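7 January 2026 – bench notes, Rendstead towers

Third tower opened today and I'm really enjoying these! Side panel off, case laid flat, and everything is right there to work on. Blue tabs on the drive bay – lovely touch, wish every maker did it.

Elsa Lindholm wants the memory kept with its own tower, so label as you go. 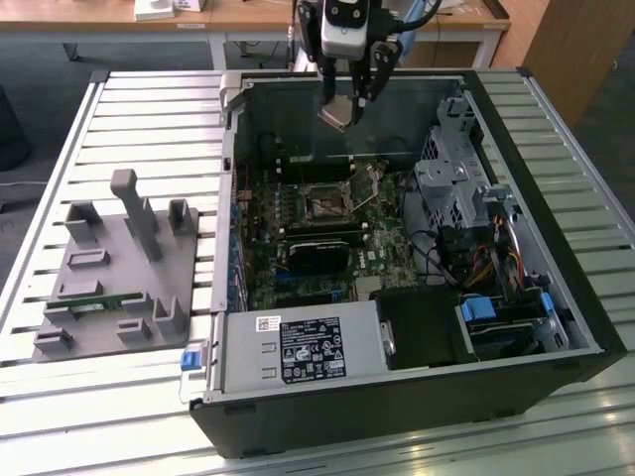

Still to do: look up the socket type, order paste from Skurnico, and find the short screwdriver I had in September. 4 more towers on the shelf – can't wait.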